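# Getting a recording of a local radio interview after a football match

Posted Jan 28, 2026

My son plays left back for Mutwood, and the local station had him on its breakfast show the morning after the cup game with Koritz. It was an eight-minute interview, most of it about the second goal and his old school coach. I was driving and heard only the end. The station's website has a listen-again page, but the show isn't on it. The one from the day before is there and so is the one from the day after.

I have called twice and got a recorded message both times. Is there a normal way to ask a small station for a copy, and do they charge? His grandmother doesn't use a computer, so I would also need to get it onto a CD or something else she can play.

**Carys Ifans**

I produced a weekend sports show at a station of that size for six years, so this is how it worked for us. Yours may differ.

Stations generally record everything that goes out. The recording is called a logger, and it runs day and night whether or not a show gets put up on the website. Ours was kept for a limited time and then overwritten, so don't leave it until July. Write this week.

Send an email, not a voicemail. Address it to the producer of the breakfast show by name if you can find it, and put these in the first two lines:

- the date of the show
- the time the interview started, as close as you can get
- your son's name and the club
- that you want a copy for family use only

The time matters most. Without it somebody has to sit through three hours of audio, and your email goes to the bottom of the pile. If you heard the end of the interview, work back from whatever came on next – the news, the traffic, a song.

When a show is missing from listen-again it is often a music rights problem or a failed upload. It doesn't mean the audio is gone.

We never charged players or their families. We did charge law firms. If your station quotes a fee, ask if the club can request it instead. The press officer at Mutwood probably has the producer's cell number and can get it with one text.

For the CD, ask for an MP3 or WAV file. Most computer music programs will burn it as an audio CD. Choose "audio CD" and not "data CD", or an older player may not read it.

**Dale Fehr**

Check the club's own site first. Ours puts radio clips up under the match report and they are easy to miss. The clip of our keeper after the Wallin game had 87 plays in a whole season and I think 80 of those were me. Attendance that day was 1,139, so you'd expect more interest than that.

If it's not there, try the supporters' forum. There is usually one person who records every broadcast. At Enik it's a retired bus driver with 600 shows on a hard drive, and he will send you anything if you ask politely.

I keep the radio on in the bedroom on match mornings and just record it on my phone. The sound is poor but you can make out the words.
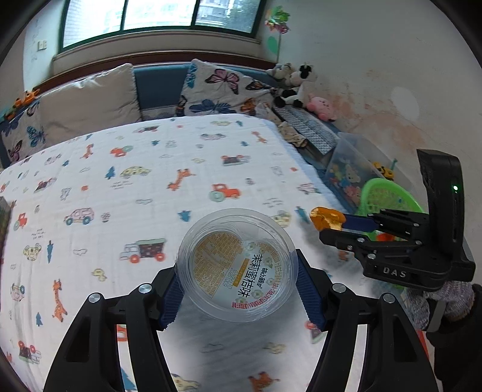

*On the bed: clear round tub, label reads 茉莉蜜桔味*

For your mother – or his, you didn't say whose side – skip the CD. A cheap USB speaker with one button is easier for older people. Put the one file on the stick and she only has to press play.

I don't agree that emailing is better than calling. I got through on the third try, just after the show finished, when the presenter was still in the building.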